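Navigation : Accueil – Conférences – Notes – Archives – Contact

Notes pour mon intervention – « Bien assis, bien rangé » – 4/21/22
Version pour moi, à ne pas lire mot à mot !

Démarrage. Dire bonjour, remercier Ingrid Ambrose pour l'invitation, vérifier que le micro marche au fond. Demander qui, dans la salle, travaille sur une table qui sert aussi à autre chose. Laisser les mains levées un petit moment, que les gens se regardent entre eux.

Ensuite je raconte mon histoire. Pendant 17 mois j'ai travaillé sur la table où je mangeais, avec un siège de cuisine et deux coussins, et j'étais persuadée que mon mal de dos venait de l'oreiller. J'ai changé d'oreiller trois fois (pause, en général ça rit). Le jour où j'ai récupéré une vraie chaise de bureau, j'ai compris.

Parler de l'enquête Wikance. On a interrogé 171 personnes qui travaillent chez elles ou dans une pièce partagée. Je ne donne qu'un chiffre : 36 avaient réglé la hauteur de leur siège au moins une fois. Les autres l'utilisaient comme il était sorti du carton. Ne pas me moquer, j'en faisais partie !

Transition vers la pièce elle-même. On parle beaucoup du dessus de la table et très peu du dessous, alors que c'est là que vivent les roulettes, les pieds et les câbles. Passer les deux vues à la suite, sans trop parler, laisser regarder. 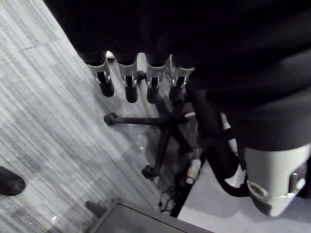
Sous la chaise d'abord, puis côté table.
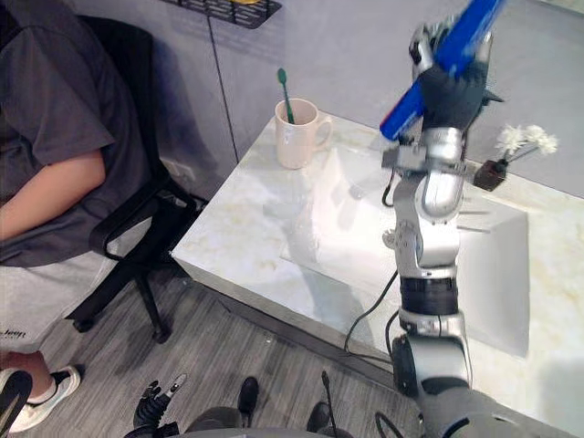 Je reprends sur les câbles. Ma règle à moi : un câble qui ne sert pas aujourd'hui ne reste pas par terre. Une roulette qui passe dessus, ça coince, on tire, on force, et un beau matin le chargeur ne charge plus. J'ai perdu deux chargeurs comme ça, dont un qui n'était même pas à moi – pardon encore à ma sœur. Montrer la petite pochette Lustard que j'accroche au mur, la faire passer dans les rangs. Bien préciser que je ne touche rien dessus, une boîte à chaussures fait très bien l'affaire.

Le dessus, maintenant. Une tasse, c'est formidable, ça accueille tout : les stylos, les ciseaux, la brosse à dents verte si on en a une sous la main. Je ne suis pas contre ! Je demande juste qu'on sache dire ce qui habite là. Et je garde toujours quelques fleurs dans un coin, je trouve qu'on range mieux autour d'un bouquet.

Petit exercice, si on a le temps (sinon sauter directement à la fin). Tout le monde pose les deux pieds à plat, recule le bassin au fond du siège, relâche les épaules. Compter lentement dans ma tête. Demander qui a dû bouger.

Questions probables :
– Accoudoirs ou pas ? Oui, s'ils passent sous le plateau. Sinon on s'assoit trop loin et on finit penché.
– Et les roulettes sur le carrelage ? Prendre des roulettes souples. J'ai les Sýkora depuis l'hiver, rien à signaler.
– Le prix ? Renvoyer à la fiche Flumedus, je m'embrouille toujours.

Fin. Rappeler l'atelier de juin, 24 places, inscription à la sortie auprès d'Ingrid. Récupérer la pochette avant de partir, la dernière fois je l'ai oubliée.

12 partages – 3 commentaires
Contact – © Tous droits réservés – Haut de page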